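Falunia Residents' Social Group
Minutes of the planning meeting for the winter snack trays
Held in the ground floor lounge, November 24, 2019

Present: Rory Morrison (chair), Horacio Pereyra, Damián Gallegos, Macario Maldonado (minutes)
Apologies: Baltazar Meléndez, who sent his notes on the shopping ahead of the meeting

1. Minutes of the last meeting

Agreed with one correction. The September tea was held in the garden room and the minutes had put it in the lounge. Macario will change the copy on the noticeboard.

2. How the September trays went down

Very well indeed! Horacio had been round most of the ground floor and people were still talking about them. The savoury biscuits went first, then anything with chocolate. The plain crackers mostly came back. Two people asked for something softer, and Damián has passed on their names so that their trays can be made up separately.

Rory said he had loved the colour of it all, everyone carrying something bright back up the corridor, and he wants more of that this winter. General agreement. Horacio pointed out that the paper doilies had slid about terribly on the stairs and asked if we could please leave them out this time. Agreed, no doilies.

3. Numbers

We are making up 19 trays this time. Four of those are the soft ones. The list is with Damián, and anybody who hears of a new resident should tell him before the packing evening so that a tray can be added.

4. Money

There is 660 in the tin after the raffle, which is a lovely surprise and a good bit more than we had hoped for. Horacio thanked everybody who sold tickets, and especially the top floor. It was agreed to spend up to half of it on food and keep the rest for the spring outing.

Baltazar's notes say that Skalico will let us have mixed boxes of small packets if we order two weeks ahead. He has used them before and was pleased. Macario asked whether Figueroa on the corner might do the oranges again, as they were so sweet last year. Baltazar to ask at both.

5. The trays and what goes on them

This took up most of the meeting and was great fun. We had a metal tray out on the bed in the guest room, on the cream flowered bedspread, and tried packets on it to see what looked cheerful. The tray is a shiny green with a raised rim, and everyone was taken with it. Damián would like the whole set in green. Rory is happy with that so long as we can get enough of them, and thought a mix of green and red would do nicely if we can't.

The pink packet with the big heart on it was the clear favourite of the afternoon. It has a white border and little sparkles near the top, and against the green it really sings out. Macario wanted it in the middle of every tray. Horacio preferred it standing up at the back with the flatter things in front, and after a bit of shuffling most of us came round to his way. For the soft trays the heart packet will be swapped for sponge fingers. 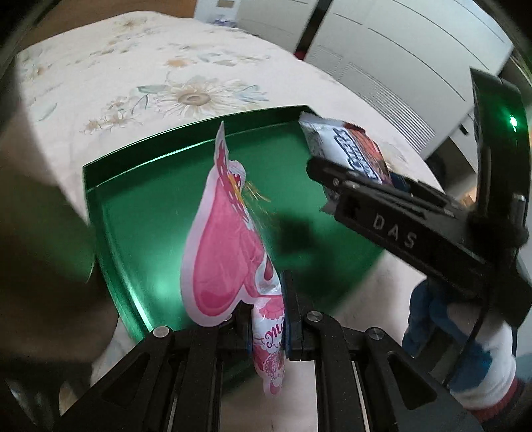 6. Packing evening

To be held in the guest room again, as the bed gives us a good wide surface at a comfortable height and the lounge tables are needed for cards. Doors open at 4 and we carry on until it's done. Horacio asked that the bedspread be covered with an old sheet once the oranges come out. Damián has one.

Order of work as agreed: trays wiped and dried first, tall packets in at the back, flatter ones next, fruit last. Name labels go on the rim with a bit of ribbon. Rory is bringing ribbon and says he has miles of the stuff.

Macario will make soup for the helpers. Cheers all round at this.

7. Any other business

Damián has been given a box of Drultau tea bags by his sister and would like to put a couple on each tray. Warmly accepted.

Horacio wondered about music for the packing evening. Rory offered his accordion. It was agreed that the radio would be brought down as well.

Actions

Baltazar: order from Skalico, ask Figueroa about oranges
Damián: keep the list, find more green trays, bring the old sheet and the tea
Rory: ribbon, labels, radio
Horacio: book the guest room, speak to the four about their soft trays
Macario: correct the September minutes, soup

Next meeting: after the packing evening, in the lounge. Horacio is bringing a cake.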